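Wornel Home Arm Guide
Section 6: Laying out the table and the first reach
Text by Dwynwen Edwards. Revised 1 August 2025.

Do this section after the pedestal is levelled and the arm has passed the joint check in Section 5. You will need the simulated room open in Grisix, the arm loaded and the stop button within reach of your left hand if the real arm is also powered.

All of the work in 6.1 to 6.3 is done in the simulated room first. Do not send a program to the real arm until it has run there from start to finish without a warning.

6.1 Check the wrist view

1. Open the room and select the wrist camera.
2. Bring the gripper down over the table until the wood fills most of the view.
3. Close the fingers slowly on the green test ball. Stop as soon as the contact light in the side panel comes on.
4. Look at the edges of the shadows. Stepped or saw-tooth edges come from the low shadow setting and have no effect on the contact readings. Leave the setting low unless your computer has a separate graphics card.

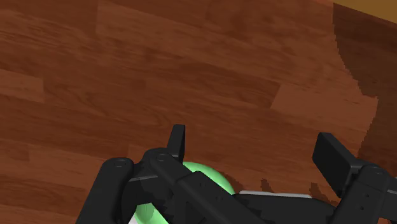 5. Open the fingers fully and raise the wrist by 54 mm before moving sideways. The joints behind the fingertips are wider than they look from the wrist camera and will catch on anything tall.
6. Save the position as HOME-LOW.

Note: If the contact light flickers, lower the closing speed one step and try again. If it still flickers, reload the gripper file. The copy shipped before March had a fault in the left finger.

6.2 Set out the table

The standard layout uses ordinary household things. You may swap any of them for your own, but keep a mixture of flat, low and tall items or the reach test will tell you very little.

1. Load the layout named Lins.
2. Check that the pedestal stands close to the table without touching it. On a real table, leave enough room to get a hand between the two.
3. Put flat items, such as the book and the closed laptop, towards the middle.
4. Put the mug and the large bowl at the end nearest the main camera.
5. Stand the vase beyond the small green bowl. This is the item most likely to be knocked, so set it last.
6. Move the arm to its rest position, with the gripper hanging straight down.

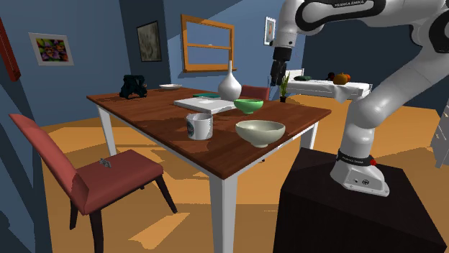
Fig. 6-2. Lins layout with the arm over the table, gripper pointing down.

7. Check the chairs. The program treats a chair as a fixed obstacle, so if you move one in the real room you must move it in Grisix too.
8. Save the layout under a new name. The original is overwritten without asking – a fault we have reported and are still waiting on.

CAUTION: On the real arm, use plastic or wooden items for the first week. Do not use glass, and do not use a mug with anything in it.

CAUTION: Keep people and pets out of the reach of the arm whenever it is powered. In a shared workshop, mark the floor with tape and tell the others before you switch on.

6.3 First reach to the bowl

1. Set the speed limit to 14 per cent.
2. Choose the small green bowl as the target and RIM as the grip type.
3. Press Step. The arm moves above the bowl and waits.
4. Turn the view and check the fingers against the rim from at least two sides. From one side only, a finger can seem to be over the rim when it is well behind it.

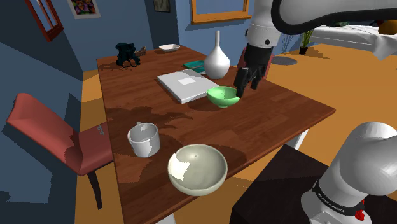
5. If the fingers are too far in or out, use the arrow keys to shift the wrist. Hold Shift for fine movement.
6. Check the forearm and elbow as well as the gripper. Nothing on the table should be in their path on the way back.
7. Press Step again to lower the wrist, and once more to close the fingers.
8. Press Return to go back to the rest position.

Note: Error 400 means the target is out of reach. Move the bowl nearer to the pedestal and start again from step 2. Error 1840 means the planned path crosses an obstacle, most often the vase or a chair back.

If you use the Prurkstead adapter plate, the gripper sits lower than the program expects. Enter the plate thickness under Tool Offset before repeating this test on the real arm.

Go on to Section 7 when the reach has run ten times in a row with no error.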